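3. Materials and Sorting Surface

The study deals with shared writing supplies: how a mixed stock of markers and highlighters is put away, and which features of a pen people fall back on when the bins carry no labels. We took the stock as we found it at Plodby, where pens had built up over several years of meetings. Dry-erase markers and highlighters were kept together, and no attempt was made to clean or match them before use.

3.1 Surface

All sorting was done on a wood table with light and darker strips. The surface was left bare of mats or printed outlines, so that the place where a pen was set down was open to choice. Pens could be stood on end or laid flat. Figure 1 shows both, with a row of six standing cap-down and a green Expo dry-erase marker lying flat.
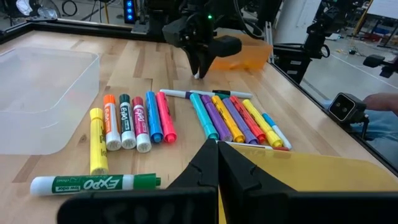 3.2 Containers

Earlier work in the Koubek inventory treated the container as neutral. We doubt this. A clear wall lets a person check the contents without leaning over, and a tinted one invites a color rule whether or not one was intended. Our set had both clear and tinted containers. The rectangular clear one could take pens at any angle, and a full load of mixed colors in it is hard to read from the side. Trays were used for smaller groups, such as thin markers with black barrels.

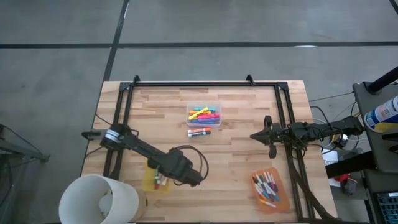 Capacity was not a limit in any of the conditions. The Flarnham protocol asks that containers be filled to a fixed level before sorting begins, but we dropped this step, as it gave the last few pens an importance they do not have in an office.

3.3 Pen features

We coded 5 features for each pen: type, barrel color, cap color, brand and barrel width. Cap color and barrel color had to be kept apart. Many of the dry-erase markers have a white barrel, so the cap and label carry the color, while several highlighters are one solid color from end to end. A white barrel with a light blue cap was coded as white and light blue, and a pen partly hidden by its neighbors was coded only after it had been picked up.

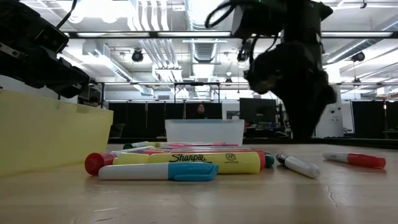
Figure 1c. Loose cluster of markers with a yellow Sharpie highlighter near the front.

Brand was coded only where the name was printed on the pen. Pastel shades gave the most trouble. Pink and lavender were often placed in one group by the first coder and in two by the second - a difference we settled by keeping them as two.

3.4 Position

A pen lying in front of a bin was not counted as sorted into it. This rule matters most for pens left close to the wall of a container, where intent is easy to read in and hard to check.
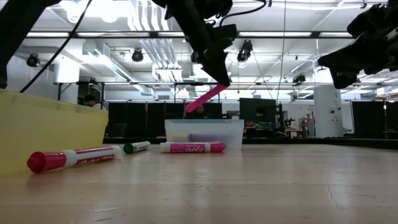 Pink and white Expo marker lying in front of the clear bin.

Position was coded again in December by a coder who had not seen the first set of codes. Where the two sets differed, the pen was marked as unplaced and left out of the group totals reported in Section 4.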